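Vunard opens its teaching bench to outside teams

Hand-guided demonstrations take the place of code in the Keder program, and the bench is now taking bookings

Vunard is opening the workshop behind its Keder program to outside robotics teams starting in July. Keder is our project for teaching two-armed robots everyday table tasks by showing them how the work is done. A person holds a gripper in each hand, does the job at normal speed, and the tools record the movement so a robot can learn from it later.
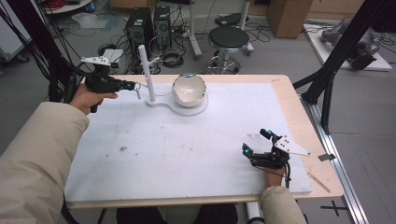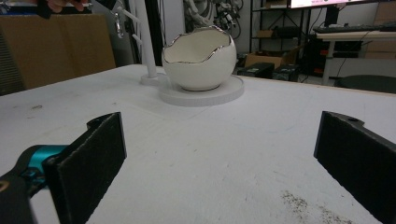
Keder sessions at the workshop: hand-held grippers, a bowl and its stand.

We started Keder after a long stretch of teaching arms entirely by remote control. Remote control is a fine way to work, and we still use it, but people slow down when they drive an arm from a distance. They pause before each grasp. They lift things higher than they need to. The recordings show all of that hesitation, and a robot trained on them learns to hesitate too. With the grippers in hand, the same people move the way they would in their own kitchen. The feel of the object comes straight back through the handle, and you can hear the difference in the room - there's a lot more chatting and a lot less holding of breath.

The current Keder set has 171 demonstrations, all of them recorded with two hands working together. We chose two-handed work on purpose. Plenty of chores need one hand to steady something while the other does the fiddly part, and it's hard to write rules for how much to steady and when to let go. People do it without thinking. We would like robots to pick up that habit from people directly, and the early training runs have us very excited about how far that can go.

Glossy, curved objects get extra time on the bench. A bowl has no flat side to squeeze, light bounces off it, and its rim looks different from every angle. A stand with a thin upright next to it makes things harder again, with less space for the fingers to come in from the side. We like objects of that kind because a small change in approach makes a real difference, and each person who takes a turn finds a slightly different way in. We keep those differences. A robot that has seen only one way of reaching for a bowl tends to get stuck the moment the bowl is somewhere else.

The workshop is run day to day with El Fassi, the engineering firm that builds and maintains our gripper hardware. El Fassi's team has spent the past months on the parts that touch things: finger pads, jaw travel, and how the handle sits in the palm. An uncomfortable grip shows up in the data very quickly, usually as a wrist turned at an odd angle, and several changes to the handle came directly from people who had just finished a session and still had opinions about it. Keep them coming!

Outside teams can book the bench in two ways. The first is a teaching session, in which visitors bring their own objects, plan a task with our staff, and record it themselves with the hand-held grippers. The second is a remote session, in which they drive one of our arms through the same task with a controller. Teams are welcome to do both and compare. We think the side-by-side is the most useful thing we can offer right now, and we're curious to see which tasks come out better one way or the other. Folding and wiping look promising by hand. Slow, careful placing may still favor remote control, and we would be happy to be shown otherwise.

Each booking lasts three hours. That includes a short warm-up, which matters more than it sounds. Most first-timers grip the handles too hard and keep their elbows pinned to their sides, and a few rounds of picking up and putting down something simple takes care of both. No programming experience is needed to give a demonstration, and some of our best recordings came from people who had never worked with a robot before. Wear whatever you would normally work in. Long sleeves are fine as long as the cuffs stay clear of the jaws.

Recordings belong to the team that makes them. Visitors leave with their full session in the Vorkden format, which Vunard uses for all its own demonstration data, along with the tools to play it back and trim it. Teams who want to add their recordings to the shared Keder set can do so, and will be credited in the release notes. Failed attempts are welcome in the set as well, provided they are marked as such. A dropped spoon, followed by someone calmly picking it up again, is very good teaching material.

An open afternoon will be held on the first Wednesday of the program, starting at 2 p.m. Staff from Vunard and El Fassi will be at the bench, and anyone who comes can pick up a pair of grippers and record a short task. Places for the open afternoon and for regular sessions can be requested through the Keder page on the Vunard website. Please say in your request what objects you plan to bring and whether you would like a teaching session, a remote session or both.

About Vunard
Vunard develops methods and tools for teaching robots through human demonstration. Its Keder program covers two-handed table tasks, recorded with hand-held grippers and by remote control.

Press contact: Vunard press office, through the contact form on the Vunard website.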